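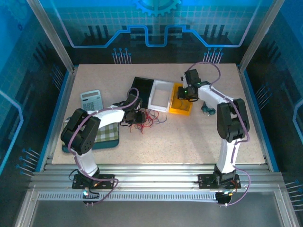
Mostyn Trip Manager for youth groups: review after one season

Posted 5 November 2019 by Fotis Alexiou

Mostyn is a web application for churches that send students on short mission trips. It handles applications, forms, payments and rosters. Our student ministry used it for a summer trip with 40 students and two buses. Before that we used a shared spreadsheet and a filing box.

Setup

The trip template asks for dates, a price, a payment schedule and a list of required forms. I entered ours in one evening. Forms can be uploaded as PDF files or built in the editor. The editor supports text fields, check boxes and signatures. It does not support conditional fields, so the medical form shows the allergy section to every family.

Importing students from our church database, Cila, required a CSV file. Mostyn rejected the first file over the phone number column. Removing the dashes fixed it. Parents and students import as separate records and have to be linked by hand.
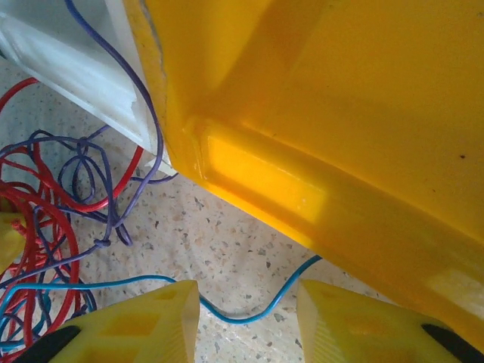
Can a parent with two students on the same trip use one login?
One login covers the whole household, but each student gets a separate balance and a separate set of forms. A single payment can't be split between them.

Payments

The deposit was $80 per student and the first installment was $300. Families can pay by card or bank transfer. Cash and checks are entered by a leader and marked as manual. Reminder emails go out seven days before a due date, and the interval can't be changed. Support fundraising is the weak part. A donor can give to a named student or to the whole trip, but money can't be moved from one to the other once it posts. When a student dropped out in the spring, Glenys Gape in our office had to refund each gift and enter it again under the general fund.

Forms and rosters

The status page lists each student with a green or red mark for every form. Expired insurance cards are not flagged, so check those dates yourself. Rosters print one student per line with emergency contacts. Bus and room groups are assigned by dragging names.

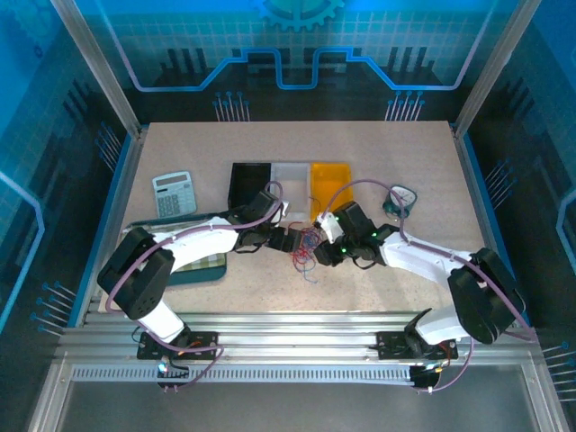

The group screen works well on a laptop and poorly on a phone, where names jump back to the unassigned list if you scroll while dragging. I did all our room changes the night before departure for that reason.

Offline access is limited to the printed roster. At our work site, near Trorkby, we had no signal for most of the day and carried paper copies of the medical forms in a binder. Print them from the trip page. The student page adds a blank sheet after each form.

Support

I wrote to support twice. The reply on the import problem came the same day. The reply on moving gifts came after a week and confirmed that it can't be done. A September update added a notes field for each student but left fundraising as it was.

Verdict

Recommended for groups that collect fixed payments from families. Groups that depend on donor letters should look at Ferno first, though its form editor is more basic. We have renewed Mostyn for next summer and will track donations in the spreadsheet.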